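About Stondden

Hi, and welcome! I started Stondden because I fold laundry very fast and very neatly and my friends kept dropping bags of it at my door. That was the whole business plan. I'd fold while the coffee brewed, they'd come back after work, and somebody would leave a pie. Then a neighbor of a friend asked what I charged, I made up a number on the spot, and we were off.

These days we're a wash, fold and closet-tidying service on Driltgate, up the stairs over Heinonen (the shoe repair place, ring the bell on the left). We look after families, a couple of soccer teams and a lot of people who just plain hate matching socks. We got through 2000 bags last year, which still makes me a little dizzy!

Long sleeves are my favorite thing to fold and I will talk about them for as long as you let me. Lay the shirt out, smooth it with the flat of your hand, bring one sleeve across the body on a slant, then the other. Keep the collar where you can see it.

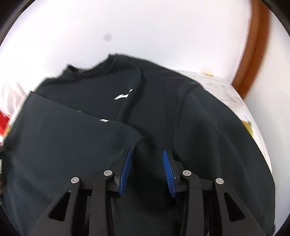

After that the sides come in, the bottom comes up, and you've got a nice flat rectangle that stands up in a drawer like a book. I teach this at our Saturday folding class, which runs 2 hours and has room for 10 people. Bring your own shirts, the more wrinkled the better. Dark colors show lint like crazy, so I keep a Rakico brush handy and go over them before the last fold.

The other half of what we do is tidying, and that's mostly bags, if you ask me. Everybody has the corner where the shopping bags land after a trip to the mall and then sort of stay. We'll empty them with you, find the things a home, and flatten whatever's worth saving. I'm also a big believer in folding at a table with a proper cloth on it. I love a busy pattern, lace, fruit, all of it. It makes a pile of plain shirts look cheerful.
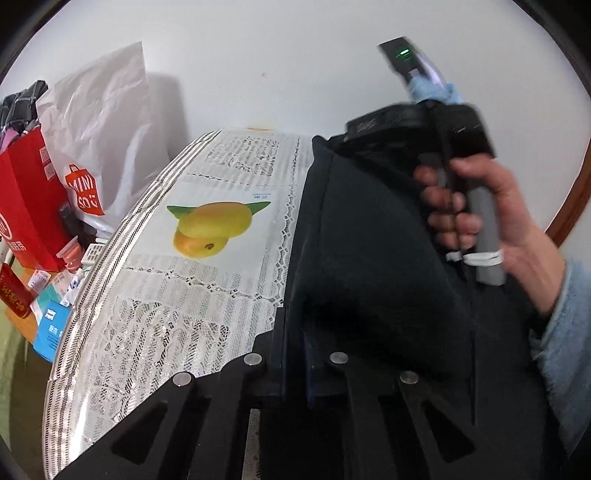 Mangoes on the tablecloth, shopping bags off to the side.

We've got about 1550 square feet now, counting the room where I keep the hangers. Drop-off opens at 7 in the morning. If you want us to come to you, call first so I can tell you which day we're in your part of town. And label your gym bags, please, they all look alike to me.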